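## 4. Worn Print and Ribbed Edges: What Households Keep
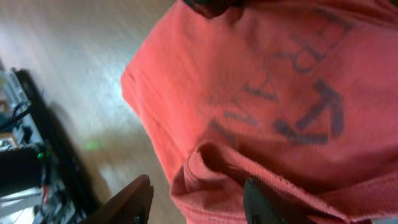
**Figure 1.** Coral-red garment with dark, faded lettering and a folded ribbed band. Loose threads are visible at one end of the fold.

We had not planned to give printed garments a section of their own. When we began visiting homes in the Sterkden district, our interest was in laundry as a weekly routine — who gathers it, where it gets sorted, which pile it lands in — and we thought of the clothes themselves mostly as the stuff that moved through the routine. It was only when we sat down with our notes in June that we saw how often people had stopped in the middle of folding to tell us about a particular shirt, and how often that shirt had writing on it.

The garment in Figure 1 is a good one to begin with. It is a soft piece of clothing, most likely cotton, and the color has the slightly faded, washed look that many of our participants described with affection. The lettering is cracked and some of the ink has gone. At the angle at which it lies, the words cannot be read, although the strokes are thick and blocky and one large angular character still stands out quite boldly. Along the lower part runs a ribbed hem or cuff, folded over on itself, with a few frayed threads coming away at the end.

### 4.1 Reading the print

Of the 22 households that took part, most kept at least one garment whose print had begun to break up. We asked people, as gently as we could, whether the state of the lettering mattered to them, and the answers were more generous than we expected. A cracked print was seldom given as a reason to throw something out. Several people told us that they liked a shirt better once the writing had softened, and one participant in the Todorova apartments said that a new print felt "like wearing a sign," while an old one felt like part of the cloth. Another had kept a top from a summer job at Zakitz for so long that her children could no longer make out the name, and she had to tell them what it said (she told us this with some pride, and then told us a good deal more about the job).

It helps to remember how differently print and cloth age. The cloth stretches and gives, and the layer of ink on top of it has much less give, so the cracks tend to show first where a garment is pulled and creased most. Thin strokes are usually the first to become hard to read. Heavy ones can lose a fair amount of ink and still keep their shape, and something of this kind can be seen in Figure 1, where the large angular character holds together far better than the scattered short marks further along the print. We would not want to make too much of a single garment, but the same contrast came up again and again in our notes.

### 4.2 Reading the edge

If print was forgiven, edges were not always. When people explained to us how they decided whether a garment still belonged with the "good" clothes, they would very often turn to the cuffs, the neck or the hem and run a thumb along the ribbing. A ribbed band that had gone slack could move a sweatshirt out of the everyday drawer and into the pile for painting or yard work. Frayed threads were treated more lightly. In five households, somebody snipped a loose thread while we were talking, without any break in the conversation, and put the garment straight back with the others.

We came to think of the ribbed edge as the place where a garment is judged by hand, and the print as the place where it is judged by eye and by memory. The two judgments do not have to agree. A shirt could have a print its owner loved and a hem its owner despaired of, and in those cases we heard some lovely small negotiations — it could be kept for sleeping in, or for the cabin, or for a younger cousin who would not mind.

### 4.3 Where the printed garments went

Folding habits followed from all this more closely than we had guessed. Six households folded printed tops so that the lettering faced up, which made it easy to find the right one in a drawer. Others folded the print inward, often on the advice of a parent or grandparent, in the belief that it would rub less. A good many people did neither and simply rolled everything, and they were no less fond of their shirts for it. We saw no sign that any one method went with a tidier home.

Washing advice was passed along in much the same way. Turning a garment inside out was the rule most often repeated to us, and also the one most often confessed to have been forgotten. The printed care guide from Fonirov, which two households kept taped inside a cupboard door, was quoted to us warmly even by people who admitted that they sorted by color and left it at that.

Our coding sheet, last revised on March 15, 2018, had a single box for "condition," and we found it a poor fit for garments of this sort. For the second round of visits we split it into separate entries for color, print, seams and ribbing, and added a line for anything the owner wished to say. That last line filled up fastest, and it is the source of most of the quotations in Section 5.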